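カテゴリー:収納・作業環境 > インタビュー

板とかごを一つの机で扱う 作業面の決め方についてマキス・ヴェルヴェリディス氏に聞く

最終更新:2022年12月

編みかごと木の板は、家庭の収納でも小さな店の什器でもよく組み合わされる。かごを棚に入れ、棚板を足し、季節が変わればまた外す。作業としては単純だが、机の上でどう扱うかについて書かれた資料は少ない。収納用品の検査と梱包手順の設計を請け負うTrekbridgeで作業台まわりを担当するマキス・ヴェルヴェリディス(Makis Ververidis)氏に、机、敷物、かご、板の順で話を聞いた。聞き取りは9月に二度行い、本文は一回目を中心に構成した。

氏の仕事は、製品そのものの設計より手前にある。メーカーから届いた試作品を机に置き、持ち上げ、回し、戻す。その動作を文書に起こし、梱包担当者や売り場の担当者が同じ手順で扱えるようにする。依頼元はかごを作るPendum、棚板を切るKourisなど、互いに取引のない会社であることが多い。

「かごの会社はかごの寸法しか書いてきません。板の会社は板の寸法しか書いてきません。両方を一つの机に載せたときに何が起きるかは、どちらの仕様書にも載っていません」

最初に決めるのは机の高さだという。氏が立ち作業の基準にしているのは912ミリである。半端な数字に見えるが、既製の脚に天板を載せ、敷物を加えた結果としてこの値になった。かごを扱うには少し高く、板を扱うには少し低い。

「かごは底が机に着いていて、手は縁を持ちます。縁の高さが手の高さになるので、机は低いほうが楽です。板はその逆です。板の厚みは12ミリ程度しかないので、机の面がほとんどそのまま手の高さになります。同じ机で両方を扱うなら、どちらかに寄せるか、間を取るかを先に決めておく必要があります。私は板に寄せています。かごのほうは縁を持たずに側面の穴に手を入れれば、持つ位置を下げられます」

天板は明るい色の木を選ぶことが多い。表面の傷や欠けを見るときに暗い色の天板を使う検査室もあるが、氏の用途では色の差より反射の少なさを優先する。塗装の艶が強いと照明が映り込み、板の木目と紛れる。端については、金属の枠が付いた机であれば、その枠を板の揃え面に使わないよう指示しているという。

「枠に押し当てれば板はまっすぐになります。便利なので皆やりたがります。ただ、木口が枠の角に当たると繊維がつぶれます。棚板の木口は売り場で正面に出る場所です。まっすぐにするための基準は、机の面の中に引いておくべきです」

その基準になるのが敷物である。氏は方眼の入った白い敷物を天板のほぼ全体に広げる。方眼の線は薄い灰色がよい。濃い線は位置決めには有利だが、長く見ていると板の縁と線とを取り違えやすくなる。氏が以前使っていた敷物は線が青く、検査記録の写真で板の下側の縁が線に沿って曲がったように写り、差し戻しになったことがある。

敷物の下に別の薄いシートを入れる場合もある。天板の木を汚れから守る目的と、敷物が前後に滑るのを抑える目的の二つがあり、両方を一枚で済ませようとすると失敗が多い。滑りを抑える材質は粉を拾いやすく、粉を拾わない材質は滑る。氏は手前側に薄いシートを一枚だけ入れ、奥は敷物の自重に任せている。

「全面に敷くと、今度は敷物が浮きます。空気が抜けないからです。手前だけ押さえておけば、板を引き寄せたときの動きには耐えます。押し出す動作は手順書に入れていません。板は必ず手前に引く、奥に置くときは一度持ち上げる、としています」

引く動作に限定した理由を尋ねると、板の裏に残る切り粉の話になった。Kourisの棚板は裏面の仕上げが表面より一段粗く、押すと敷物の目を逆に起こす。数枚なら問題にならないが、一日続けると方眼の線がかすれ、位置決めの精度が落ちる。敷物の交換時期は線のかすれで判断する。記録用紙には交換日を書く欄があり、空欄のままの用紙は受け取らない。

次にかごの置き場所である。氏の標準では、かごは左、板は中央から右に置く。利き手による入れ替えは認めているが、かごを中央に置くことは認めていない。

「かごは背が高いので、中央に置くと奥が見えません。それに編みかごは側面に少し膨らみがあります。板を横に渡して扱うと、膨らんだところに板の端が当たります。当たっても板は傷みませんが、かごの編み目がずれます。一目ずれたかごは、棚に並べたときに一つだけ光り方が違います」

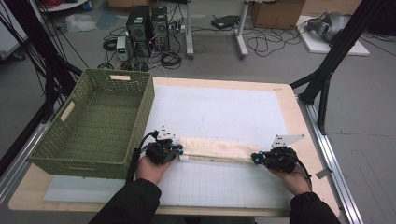
Pendumのかごには、長方形で口の開いた型がいくつかある。氏が現在手順を書いているのはGrusoという系列で、店頭価格は2,000円前後になる予定と聞いている。価格帯からいって個別の内箱は付けられず、重ねた状態で出荷される。このため、検査で見る場所は外から見える側面より、重ねたときに隣のかごと触れる内側と底に集まる。

「内底は見落とされます。かごを開けて中を見ると、人は何か入っているかどうかを確認して終わりにします。空であれば空だと思うだけで、底の編み目までは見ません。手順書では、空であることの確認と底面の確認を別の行に分けました。行を分けただけで、底の不良の報告が増えました。不良が増えたわけではないので、Pendumには説明に行きました」

持ち手の穴についても細かい規定がある。側面を切り抜いて縁取りを付けた形の持ち手では、縁取りの継ぎ目がどこに来るかで手触りが変わる。継ぎ目が上辺にあると、持ち上げたときに指の腹に当たる。下辺にあれば当たらない。氏はかごを机に置くとき、持ち手の一つを奥、もう一つを横に向けた状態を初期位置として指定することがある。長方形のかごを縦に置き、短い辺を自分の反対側に向けると、板を扱う右側の面積が広く残るためである。

「かごの長い辺を自分と平行に置くと、机の幅を半分使ってしまいます。縦に置けば、残った幅で板を横に渡せます。机を大きくすれば済むと言われますが、大きい机は奥に手が届きません。奥に手が届かないと、敷物の奥のほうを拭かなくなります」

板の持ち方に話を移す。細長い板は、両端を左右の手で持ち、机の手前の縁と平行に保つのが基本になる。片端だけを持って回すと、反対側の角が敷物を引っかく。短い板なら片手で中央を持ってもよいが、氏は長さによる使い分けを手順書に書いていない。

「境目の長さを書くと、その長さの板が来たときに迷います。迷う時間のほうが、両手で持つ手間より長くかかります。全部両手と書いておけば、読むのは一行で済みます。現場から、短い板は片手でいいのではないかという意見は毎年出ます。理屈としては正しいので、反論はしません。手順書も変えません」

平行を保つといっても、定規を当てるわけではない。方眼の線を一本選び、板の手前側の縁をそれに沿わせる。選ぶ線は机の手前の縁からいくらか離れたものにする。手前すぎると、板を支える腕が体に近づき、肘が後ろに逃げる。肘が逃げると手首が内側に折れ、板の両端にかかる力が揃わなくなる。薄い板はこの力の差でわずかに反り、置いたときに片側から先に着地する。

着地の順序は、反りの検査にも使う。両端を同じ高さから静かに下ろし、どちらの端が先に敷物に触れるか、あるいは中央が先に触れるかを見る。許容値はKourisとの取り決めで3ミリとし、それを超えたものは裏返してもう一度見る。裏返して逆向きの反りになれば板の反りであり、同じ向きのままであれば敷物か天板を疑う。

「二回目の結果が一回目と同じだったとき、板を不良の側に置いてしまう人がいます。机を疑うという発想が出にくいのです。天板も木ですから、夏と冬では違います。朝いちばんに、基準にしている板を一枚置いて机のほうを調べる手順を入れています。基準の板には印を付けて、ほかの板と混ぜないようにしてあります」

印の付け方にも経緯があった。当初は板の裏に鉛筆で書いていたが、製品の板にも加工時の鉛筆線が残っていることがあり、区別がつかなくなった。次に色の付いた紐を巻いたところ、紐の厚みで板が浮いた。現在は木口に小さな焼き印を入れている。浮かず、消えず、正面から見える。難点は、基準の板を更新するたびに焼き印の道具を借りに行かなければならない点で、道具はKourisの加工場にしかない。

かごと板を組み合わせて棚に収める場面では、寸法の余裕の取り方が問題になる。板の寸法は切断直後の値で管理される。かごの寸法は編み上げ後の値で管理され、重ねて運ぶあいだに口が広がる。両者の許容差を足し合わせて棚の内寸を決めると、たいていは余裕が大きくなりすぎ、棚に入れたかごが前後に動く。

「口の広がりは戻ります。重ねたかごを外して平らな面に置いておけば、一晩でかなり戻ります。ですから、測るのは翌日にしてくださいと書いています。届いた日に測ると、広がった値を実力だと思ってしまいます。梱包を解いた日と測った日を両方記録してもらうのは、そのためです」

置いておく面は平らでなければならず、向きも揃える。編みかごは底の四隅のうち一つが浮いていることがあり、浮いたまま重みをかけずに置くと、その形で落ち着く。氏は隅の浮きを見つけても、手で押して直すことを禁じている。押せばその場では接地するが、縦の編み材に折れ癖がつき、数週間後に側面の膨らみとして現れるからである。浮いたかごは別の列に分け、記録だけを付けてPendumに戻す。

机の片付けについても聞いた。作業の終わりには、板、かご、敷物の順に片付ける。板を先にするのは、かごを動かすと細かい繊維くずが落ち、板の表面に乗るためである。敷物は丸めて保管せず、天板に載せたままにする。丸めると癖がつき、翌朝に端が立つ。拭き取りは乾いた布で奥から手前に向けて行い、濡れた布は月に一度に限る。

「かごの中に布や鉛筆を入れて帰る人がいます。気持ちはわかります。入れ物ですから。ただ、検査待ちのかごに物を入れると、翌朝の担当者は、それが検査済みで備品に回されたかごだと判断します。一度、そうやって検査前のかごが備品棚に行き、そのまま使われていました。持ち手の縁取りが外れかけていて、それで気づきました」

以後、検査待ちのかごには何も入れないこと、備品のかごには札を下げることが規則になった。札は持ち手の穴に通す。縁取りの上から通すと縁取りが傷むので、切り抜きの内側を一周させて結ぶ。結び方の図は手順書の末尾に付けてある。

最後に、家庭で同じことをする場合の要点を尋ねた。氏は家庭用の手順は書いたことがないと前置きしたうえで、机の上に一度に出す物の種類を減らすことと、板を引きずらないことを挙げた。方眼の敷物は裁縫用のもので足りる。かごは、置いてから中の底を見る。棚板を足す予定があるなら、かごを買う前に棚の奥行きを測り、板の厚みの分を高さから引いておく。

「自宅ではそこまでしていません。台所の棚のかごは前後に動きます。棚の奥行きを測らずに買いました。奥に板を一枚立てて止めてあります」

Grusoの手順書は現在三版目で、持ち手の縁取りの検査項目が一つ追加される見込みである。追加分は継ぎ目の位置に関するもので、上辺に継ぎ目があるかごを不良とするか、注意書き付きの良品とするかについて、Pendumとの協議が続いている。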